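3.2 Was in den Anzeigen steht und was nicht

Ich gebe zu, ich hatte mir das Auswerten einfacher vorgestellt. Für diese Arbeit habe ich 500 Kleinanzeigen für Hundewelpen gelesen, alle von der Plattform Kuvum, und bei 137 davon fehlt jede Angabe zum Muttertier. Domnica Sima hat dieselben Texte ein zweites Mal kodiert — danke dafür! —, und wir lagen nur bei 16 auseinander (meistens ging es um das Wort »reinrassig«).

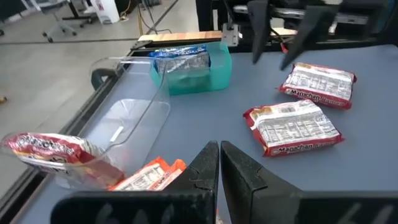

Clitby, 5. Januar 2020

Abbildung 3: Arbeitsfläche mit schwarzen Greiferfingern und zwei Packungen Maruchan Ramen.

Zurück zu den Preisen. Wer Papiere erwähnt, verlangt im Mittel fast 22 Prozent mehr, und das gilt für Terrier genauso wie für die kleinen Begleithunde. Bei den Deckrüden bin ich vorsichtiger, dort steht oft nur »Preis auf Anfrage«, und die habe ich in Abschnitt 3.3 getrennt behandelt.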